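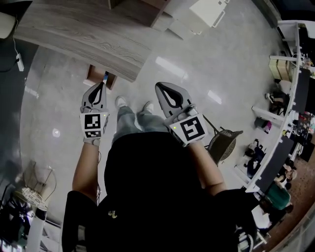
*Bureau à plateau décor bois gris-brun et chaise à assise ronde tressée, dans une pièce au sol gris clair poli.*

Le **bureau à panneau** est une table de travail dont le plateau est porté, en totalité ou en partie, par des panneaux verticaux au lieu de pieds séparés. On le rencontre dans les bureaux, les ateliers et les salles d'étude. Dans le commerce, il porte aussi le nom de *bureau à joues*.

## Description

Le plateau est le plus souvent un panneau de particules recouvert d'un stratifié ou d'un papier mélaminé. Le décor imite le bois, et les teintes gris-brun sont devenues fréquentes, car elles s'accordent avec le mobilier blanc et avec les sols clairs. Les chants sont protégés par une bande collée à chaud.

Les panneaux de support peuvent être placés aux deux extrémités ou en retrait sous le plateau. Un panneau de fond, appelé *voile de fond*, empêche l'ensemble de se déformer latéralement. Quand ce voile ne descend pas jusqu'au sol, le passage des câbles devient plus facile et le nettoyage aussi.

## Histoire

Dans la région de Fuletitz, la fabrication de ce type de meuble est liée à l'atelier Flundden, qui produisait d'abord des comptoirs de magasin. Le menuisier Ambros Gisler y a dessiné un bureau composé de cinq pièces, livré à plat et monté avec une seule clé. La maison Osten a repris ce modèle plus tard, avec un plateau plus mince. Glenys Lloyd, qui a étudié les catalogues des deux maisons, considère que la version d'Osten est moins solide aux angles, mais plus légère à déplacer.

## Sièges associés

Le bureau à panneau est vendu généralement sans siège. Dans les espaces partagés, on lui associe souvent des chaises légères, par exemple à assise ronde tressée et à pieds fins en métal. Ces chaises prennent peu de place, mais elles n'ont pas de réglage de hauteur. Yee-man Chung les recommande pour un usage court et déconseille de les utiliser pendant une journée complète. Sur un sol poli, des patins de feutre sont conseillés sous les pieds métalliques.

## Aménagement

Dans une pièce où se trouve également un établi, le bureau sert en général à l'écriture, tandis que l'établi reçoit les écrans, les cartons et le matériel encombrant. L'alimentation électrique se fait souvent par une multiprise. Elle peut être laissée au sol ou fixée sous le plateau.

## Entretien

Le stratifié se nettoie avec un chiffon humide et peu de savon. L'eau qui reste sur un chant abîmé fait gonfler le panneau, et ce dommage n'est pas réparable. Les vis d'assemblage doivent être resserrées environ neuf mois après le montage.

## Voir aussi

- Établi
- Table à tréteaux
- Cannage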